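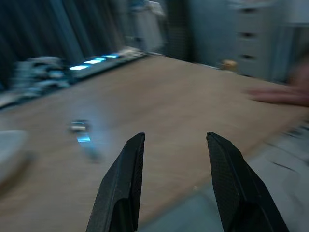

Wooden Tables: Your Questions

Welcome to the question page for the Gosier table care guide! We love wooden tables here, the plain everyday kind that get eaten at, worked at and leaned on, and so do the people who write to us. These are the questions that come up most. Last updated 24 July 2025.

Do I need a special cleaner for a wooden tabletop?

For daily wiping, no. A soft cloth, lukewarm water and a tiny drop of dish soap will take care of nearly everything. Wring the cloth until it stops dripping, wipe along the grain, then go over it again with a dry cloth. That second pass makes such a difference! If your table came with care instructions, follow those first.

My table is dark and my friend's is pale. Should we treat them differently?

The washing is the same. What changes is what you notice. Dark wood shows dust, crumbs and dried streaks, so it likes a dry cloth more often. Pale wood hides dust beautifully but gives away coffee, beet juice and ballpoint pen. Either way, give the front edge some love, because forearms and belt buckles rub there all day and the finish goes first. Our own dark table has a worn, lighter line along its lower lip, and we're rather fond of it.
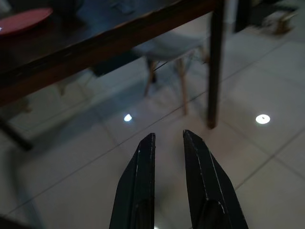 How do I look after the legs?

Everyone forgets the legs! Mop water splashes up and sits around the feet, and on a tiled floor it has nowhere to go. Dry the bottom few inches after mopping, and stick felt pads under each foot. We change ours every September and mop up whatever fluff they've gathered. Square legs are easy. Tapered ones need a smaller pad, so trace the foot on paper before you cut.

Chairs deserve pads too, especially on hard tile, where the scraping is awful and grit gets dragged along the grout lines.

Can I put a bowl straight down on bare wood?

A cool, dry bowl, sure — go ahead. Look at the underside first, though. Plenty of ceramic bowls have an unglazed ring on the bottom that's as rough as sandpaper, and sliding one across a table leaves a lovely gray arc. Lift, don't slide. For hot soup, use a trivet or a folded dish towel.

And a metal spoon?

Fine as well, as long as it's clean. A wet spoon left overnight can leave a mark, and one with turmeric on it certainly will. We like a white bowl and a plain silver spoon on pale wood so much that it's our favorite way to set a table for one. 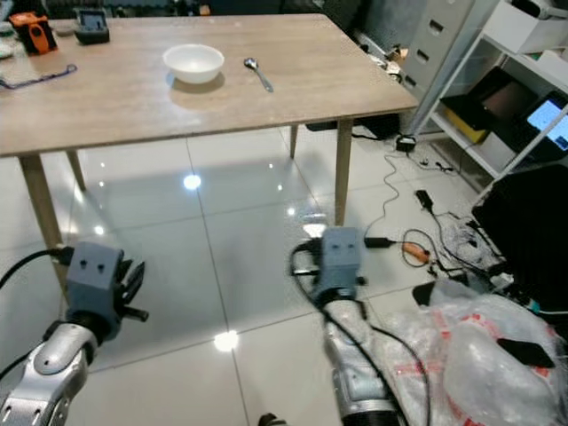 A reader in Weltcombe writes that she gave up on placemats years ago and has only one mark to show for it, from a spoon that had been in the mustard. She got most of it out with baking soda paste and would like everyone to know that patience helped more than scrubbing. We agree completely! Leave the paste on for 20 minutes, wipe gently, and try it on a hidden spot first.

How do I get rid of white rings?

White usually means moisture in the finish, which is good news. Give it a day to dry out. If the ring is still there, lay a clean cotton cloth over it and pass a barely warm iron across, a few seconds at a time, no steam. Dark rings have gone deeper and may need sanding.

Is it bad to use one table for meals and for everything else?

Not at all, it's the best thing about a good table! Ours gets cables, tools and parcels on it as well as lunch.

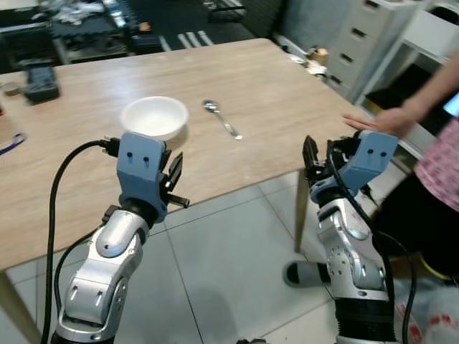 The one habit we'd push is keeping the middle for food and the ends for everything else, then wiping the whole top before you sit down to eat. Gadgets with hard rubber feet can mark some finishes if they stay put for weeks, so shift them now and then.

How often should I oil it?

Only if it has an oiled finish. Put a drop of water on it: if it beads up, leave the table alone. If it soaks in and darkens the wood, it's ready for a thin coat. Wipe off the extra after 14 minutes (we've timed this far too often) and lay used rags out flat outdoors to dry, well away from anything that could catch fire. Never leave them in a pile.

What grit for light sanding?

We use 200 or finer, by hand, with the grain. Veneer is thin, so go very easy or skip it.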